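# About Endus

Hello, and thanks for clicking through to the page most people skip! I run Endus, a small evening language school in Teltomdale, and I teach most of the beginners' classes myself. We do Lithuanian. Only Lithuanian. People sometimes ring up and ask about Spanish, and I send them to the college up the hill, who are very good at it.

I started with a borrowed room over the bakery and a class who mostly wanted to talk to their in-laws. I had a whiteboard, a kettle and a box of photocopied verb tables, and I charged far too little. We've moved twice since then and we're now on Grivonus Street, first floor, green door, push hard. There's a lift, but it is slow and it complains.

What we do is fairly simple. Each course runs for 24 weeks, one evening a week, from September through to spring with a gap in the middle when everyone is ill. Classes start at seven and finish at half past eight, though the upper group has been known to carry on in the pub until they're asked to leave. The full course costs £200 and that includes the workbook, which I wrote, and which still has a mistake on page 60 that I keep meaning to fix (the accusative of 'dog', if you already have a copy — it should be šunį).

I'm keen on talking early. You'll be ordering soup in the first lesson and arguing about the price of it by the fourth. The grammar comes along behind, a case at a time, and yes, there are seven of them, and no, you don't need them all by Christmas. I learnt the language as a grown-up myself, badly at first, so I know exactly where the potholes are.

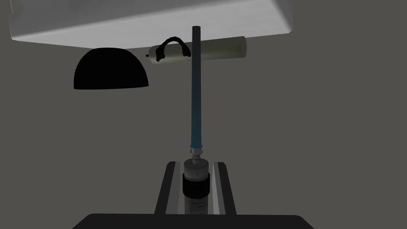 Butkienė, from the upper group, read a draft of this page and told me I'd made the cases sound too easy, and that she had cried over the genitive plural in a car park. Fair enough. She also said the thing that got her through was the listening practice, and I should have put that first. So let me put it second: every week you get a short recording to take home, usually me or a friend chatting about something ordinary like bus timetables or what to do with too many beetroot. Play it while you're washing up. Play it again when you think you've understood it.

We also have a lending library, which began as one shelf and has now eaten the back wall. At the last tidy-up it stood at 1,574 books, a good half of them children's stories, and those are the ones I'd push on you. A picture book about a hedgehog will teach you more useful verbs than a newspaper will. Anyone on a course can borrow, three at a time, and I'm relaxed about when they come back.

New beginners' groups open in September, with a smaller one in January if enough of you ask. You're welcome to sit in on a class first, free, and see whether you can put up with me — just send a note through the contact form so I can save you a chair. If you've done some Lithuanian before, tell me roughly what you remember and I'll suggest a group. There's no test. We'll have a chat over tea, and I'll bring the biscuits.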